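Household Storage of Prescription Medicines and Knowledge of Take-Back Options in Garngate
Final Report, Community Health Practicum
Submitted 11/11/2020

Summary

This report presents the results of a household survey on how families in Garngate store, use up and dispose of prescription medicines. The survey was distributed to 500 households with at least one child under the age of 18. Completed forms were received from 400 of them. The main finding is that most households keep medicines in places a child can reach, and that few know where unused medicines may be returned. The report closes with recommendations for the Zitell Health Center and for the practicum team that will continue the work in December.

Background

Medicines kept at home are a well-known source of accidental poisoning in young children. Older children may also take medicines that were prescribed to another member of the family. Earlier practicum reports from our department dealt with vaccination reminders and school meals. Medicine storage had not been studied in Garngate, although staff at the Zitell Health Center had asked for information on the subject when preparing their printed advice for parents.

The project had three aims: to record where medicines are kept, to find out what happens to medicines that are no longer needed, and to learn whether parents know of the return box at the Mahlangu Pharmacy.

Methods

The questionnaire contained questions on storage, disposal and household makeup. It was tested with a small group of parents from the Girorow neighborhood before use, and two questions were reworded as a result. The word "narcotic" was replaced by "strong pain medicine," which parents in the test group understood more easily. A question on the cost of prescriptions was removed because it was often left blank.

Forms were sent home through elementary and middle schools in sealed envelopes. Participation was voluntary, and no names or addresses were collected. Parents could return the form to the school office or by mail. A reminder notice was sent two weeks after the first mailing. Answers were entered twice by different members of the team, and differences were settled by going back to the paper form.

Households were asked to name the place where most of their prescription medicines were kept. A storage place was classed as secure only if it was locked. High shelves and closed cabinets without a lock were classed as out of reach but not secure. Handbags, nightstands, kitchen counters and bathroom drawers were classed as open.

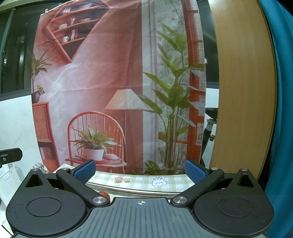
Where a household named more than one place, the least secure of these was used in the analysis. This rule was adopted early in the project and was applied to all forms, including those from the test group that were later repeated.

Results

Of the 400 households that replied, 60 kept their prescription medicines in a locked place. The rest used storage that was either out of reach or open. Bathroom cabinets were the most common answer, followed by kitchen cabinets. Households with a child under five were more likely to use a high shelf, but they were no more likely to use a lock.

Many parents reported keeping pain medicine after the need for it had passed. The reason given most often was that it might be useful later. Several wrote in the margin that they did not like to waste medicine that had been paid for. Among those who did dispose of medicines, household trash was the usual method, and flushing was second.

Knowledge of the return box was low. Nearly 60 households knew that the Mahlangu Pharmacy accepts unused medicines, and not all of these had used the service. Replies from Girorow showed somewhat better knowledge than replies from the rest of the town. The pharmacy is within walking distance of that neighborhood, and this may explain the difference.

Limitations

All answers were reported by the parents themselves and could not be checked. Families who store medicines with care may have been more willing to reply. The form was offered in English and Spanish only. Grandparents' homes, where many children spend the afternoon, were not covered, and several parents remarked on this.

The survey also did not separate opioid pain medicines from other prescription products in the storage questions. The team considered doing so but judged that the form would become too long for the time parents had to complete it.

Recommendations

The Zitell Health Center should add a short section on locked storage to its advice for parents of children of all ages, including teenagers. The location and opening hours of the return box should be printed on the same sheet. The Mahlangu Pharmacy should be asked whether a notice about returns can be placed in the bag with each pain prescription.

The December team should extend the survey to grandparents and other regular caregivers. It should use the same storage classes so that the two sets of results can be compared. The blank questionnaire and the coding sheet are kept with the department office and may be requested there.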